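Ticket: gap opening along the join in the blue floor mat
Product: Biltine interlocking foam tiles
Opened by: Florencia Toledo
Status: open

Hello! We love these tiles, so much kinder on things than the old bare floor, but the join between two of ours keeps creeping apart. I've pressed it down twice this week and trimmed nothing. Does it need tape underneath? 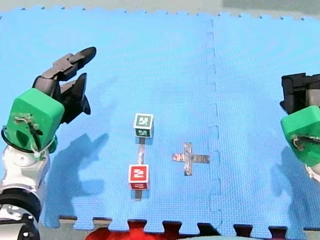 The join, right of centre, with two bits of silver tape on the mat

Great question, and a lovely easy one to try! Lift both tiles, turn them over and push the teeth together from the back – start in the middle and work out to each end. Leave the tape off for now.

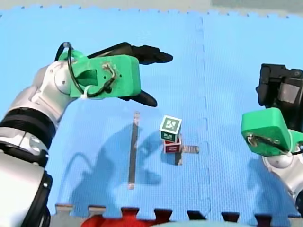

Reply by Primo Palumbo, Derton support, Apr 1, 2024

If it still creeps after 2 days, tell us and we'll post a spare tile!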